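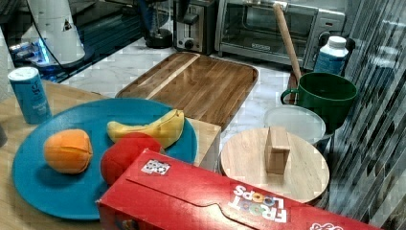 Chapter 2
Worktops and Small Appliances

2.1 Scope of the chapter

The worktop is the part of the kitchen where storage, preparation and heating compete for the same surface. This chapter deals with how that surface is divided. Fixed cupboards and the sink are treated separately.

A kitchen in daily use seldom keeps its working surface to one purpose. A plate of fruit, a cereal box and a lidded canister may share a table while a chopping board, a mug, a toaster and a toaster oven occupy the counter behind it. The term standing load is used here for all objects that remain on a surface between meals. The term working area means what is left.

2.2 Zones

For study purposes the counter is divided into two zones. The rear zone, next to the wall, takes canisters, jars, bottles and other closed containers. The front zone is kept for the board. Appliances that give off heat are placed at one end, near an outlet, with their leads clear of the board. Cloths are hung away from any appliance before it is switched on.

Lumanlan's survey of rented flats in Skurkance, carried out in October, recorded the standing load by zone and is used in the exercises at the end of the chapter.
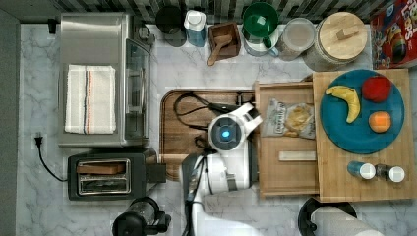

Eduardo Bañez objects that a fixed rear zone suits only deep counters, and that on a shallow one the containers should go on a shelf and the whole depth be given to the board. His objection is taken up in section 2.4, where counter depth is introduced as a variable.

2.3 Measuring the working area

Measure the clear surface in front of the standing load. Leave the board in place and include the area it covers. Enter the result in square centimetres; a value of about 4000 is used in the first worked calculation.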